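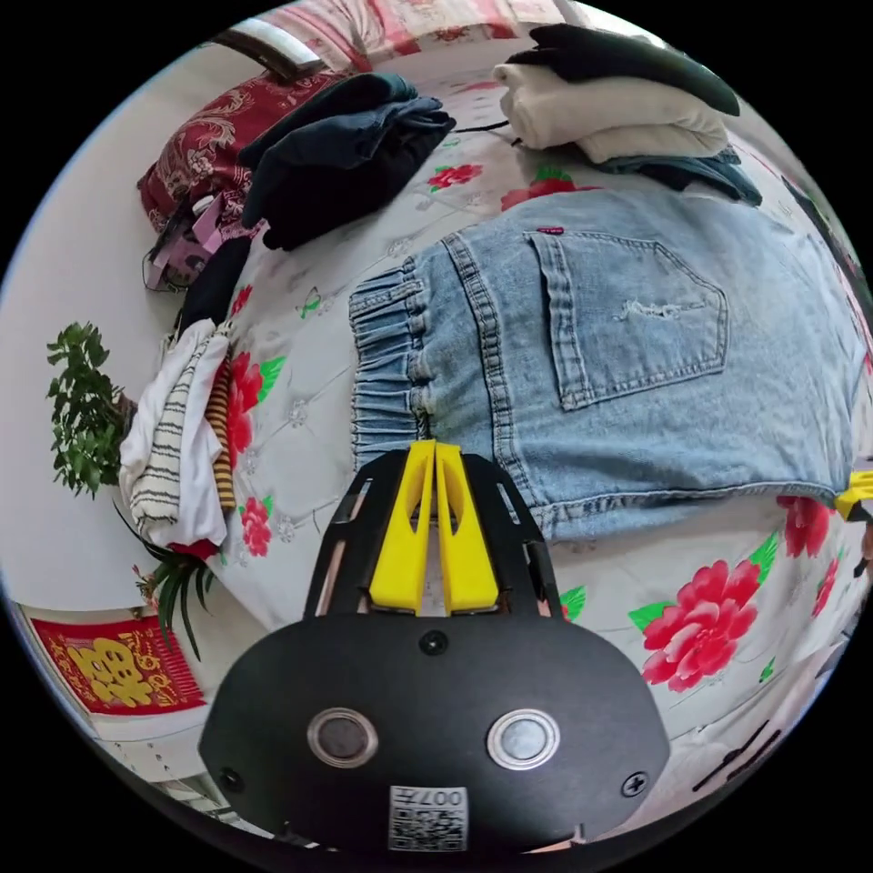 Handgeführter Greifer am Saum einer hellblauen Jeans, Projekt Silside

Forum Handhabungstechnik > Datenerhebung > Textilien
Thema: Silside — Übertragbarkeit handgeführter Demonstrationen auf den Arm

tengelhardt
Projektkoordination Silside

Sehr geehrte Mitglieder,

die Arbeitsgruppe stellt mit diesem Beitrag den ersten Zwischenstand zur Diskussion. Erhoben wurden 3000 Demonstrationen zum Ordnen und Falten von Kleidungsstücken auf Betten, ausschließlich mit handgeführten Greifern und in bewohnten Räumen. Trainiert wurde auf dem vollständigen Bestand, geprüft am stationären Arm in der Halle Rüegg. Die Erfolgsquote für die erste Faltung einer flach ausgelegten Hose liegt bei 82 Prozent. Als Erfolg gilt ein Versuch, wenn der Saum gegriffen und auf Höhe des Bundes abgelegt wird.

Gegenstand des Themas soll die Frage sein, ob diese Zahl den Schluss zulässt, dass die Methode ohne Nachtraining am Arm auskommt. Um sachliche Beiträge wird gebeten.

k_moosbach
Mitglied

Vielen Dank für die Veröffentlichung. Zwei Rückfragen zur Auswertung:

Erstens fehlt die Zahl der Versuche am Arm. Eine Quote ohne diese Angabe lässt sich nicht einordnen. Zweitens wird von einer flach ausgelegten Hose gesprochen. In der Praxis liegt eine Hose selten so. Wurde die Quote auch für zusammengeschobene Stücke ermittelt?

tengelhardt
Projektkoordination Silside

Zu erstens: Je Kleidungsstück wurden 60 Versuche durchgeführt. Die Angabe wird im Bericht ergänzt.

Zu zweitens: Die Demonstrationen enthalten beide Zustände. Am Arm wurde bislang nur der flache Zustand geprüft. Die Prüfung zusammengeschobener Stücke ist für November vorgesehen.

Prüfstand_Nord
Mitglied

Ich halte die Schlussfolgerung für verfrüht. Das Titelbild des Themas führt das Problem selbst vor: Die Finger stehen unmittelbar am unteren Rand der Hose, und der Stoff liegt auf einem gesteppten, kräftig mit Päonien bedruckten Laken. Ein Modell, das seine Greifpunkte aus solchen Aufnahmen ableitet, kann sich ebenso gut auf den Kontrast zwischen Denim und Unterlage stützen wie auf die Lage des Saums. In Rüegg steht nach meiner Kenntnis ein grauer Tisch. Solange nicht dokumentiert ist, wie das Verfahren auf wechselnde Unterlagen reagiert, ist mit der Quote lediglich belegt, dass es auf diesem einen Tisch funktioniert.

adel_textil
Mitglied

Dem Einwand von Prüfstand_Nord ist in der Richtung zuzustimmen, in der Begründung jedoch nicht. Wäre der Kontrast zur Unterlage das entscheidende Merkmal, so müsste die Quote auf einem einfarbigen Tisch gegenüber den Wohnräumen deutlich abfallen. Das ist nach den vorliegenden Angaben gerade nicht der Fall.

Schwerer wiegt aus unserer Sicht das Material. Eine Hose mit gerafftem Gummibund zieht sich beim Anheben anders zusammen als eine mit festem Bund. Hinzu kommen aufgesetzte Taschen und ausgefranste Stellen, in denen sich eine Fingerspitze verfangen kann. Wir haben bei der Auswertung im Vorhaben Adel solche Fälle getrennt geführt und möchten anregen, dies hier ebenso zu handhaben.

k_moosbach
Mitglied

Die getrennte Führung wäre zu begrüßen. Ich möchte außerdem darauf hinweisen, dass der Mensch beim handgeführten Verfahren Kräfte ausgleicht, die in den Daten nicht erscheinen. Wer den Greifer hält, spürt, ob der Stoff nachgibt. Der Arm verfügt über diese Information nicht.

odell_mod
Moderation

Der folgende Beitrag der Projektkoordination wurde auf Wunsch mehrerer Mitglieder aus dem Unterforum Berichte hierher verschoben. 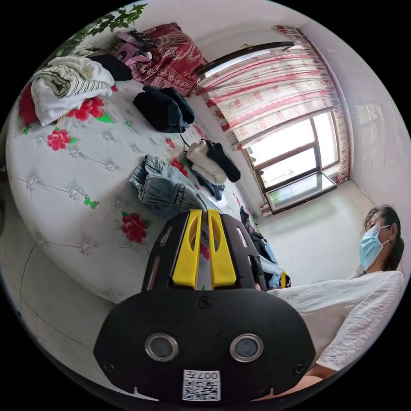
Von Timo Engelhardt | Arbeitsgruppe Silside | 14.9.20

Die Erhebung erfolgt im Sitzen oder Stehen unmittelbar am Bett. Die ausführende Person hält den Greifer vor dem Körper und richtet den Blick nach unten auf das Werkzeug. Eine Vorgabe zur Reihenfolge der Stücke besteht nicht. Gestapelte, gefaltete und zusammengeschobene Kleidung bleibt während der Aufnahme nebeneinander auf der Decke liegen, auch wenn nur ein einzelnes Stück bearbeitet wird. Die Arbeitsgruppe hat sich bewusst gegen leergeräumte Flächen entschieden.

Aus dem Gesamtbestand wurden für eine gesonderte Auswertung 30 Demonstrationen ausgewählt, in denen eine Jeans mit umgeschlagenem oder gerolltem Bein vorliegt. Zwei Bearbeiter haben unabhängig voneinander den ersten Griffpunkt bestimmt. In der Mehrzahl der Fälle lag dieser am Saum, auch dann, wenn der Bund näher an den Fingern lag. Die Arbeitsgruppe wertet dies als Hinweis auf eine stabile Strategie der ausführenden Personen — ein Nachweis für das trainierte Modell ist damit nicht erbracht.

Kräfte werden nicht aufgezeichnet. Die Öffnungsweite der Finger dient als Ersatzgröße. Der Einwand von k_moosbach ist insoweit berechtigt.

Prüfstand_Nord
Mitglied

Ich danke für die Klarstellung. Meine Kritik bleibt bestehen. Auch in diesem zweiten Bild liegt ein Rosenmuster auf weißem Grund unter der Kleidung. Für einen Bestand, der Vielfalt für sich beansprucht, wäre eine Aufstellung der Unterlagen das Mindeste.

tengelhardt
Projektkoordination Silside

Beide Bilder stammen aus demselben Raum und erlauben keinen Schluss auf den Gesamtbestand. Eine Aufstellung der Unterlagen liegt intern vor und wird dem Bericht als Anlage beigefügt.

adel_textil
Mitglied

Wäre es möglich, in derselben Anlage auch die Bundform auszuweisen? Wir könnten unsere Kategorien zur Verfügung stellen, damit die Bestände vergleichbar werden.

tengelhardt
Projektkoordination Silside

Das Angebot wird gern angenommen. Bitte übermitteln Sie die Kategorien über die Moderation.

k_moosbach
Mitglied

Für die Prüfung im November bitte ich, auch abgebrochene Versuche als Fehlversuche zu zählen. Im jetzigen Text ist dazu nichts geregelt.

odell_mod
Moderation

Der Hinweis wurde an die Projektkoordination weitergeleitet. Das Thema bleibt bis zur Vorlage der Anlage geöffnet.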